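August, screening prep, 8 am

Ran the Haketti print of the biopic start to finish in the Wendcombe room. Running time is 116 minutes with the new end credits. Sound drops on the left side for 5 seconds in the second concert number - it was the same on the Prernari copy, so the fault is in the master. Have asked for a fresh file.
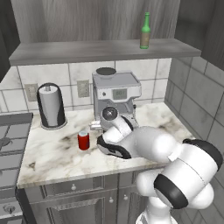

Do we hold the screening until the new file arrives? We go ahead with the Prernari copy if nothing has come by noon the day before, and patch the left channel from the right.

Seats: 200, with eight kept back for cast. The Uchida projector needs its lamp changed first. Trailer still too dark in the club shots, try it again at the higher setting.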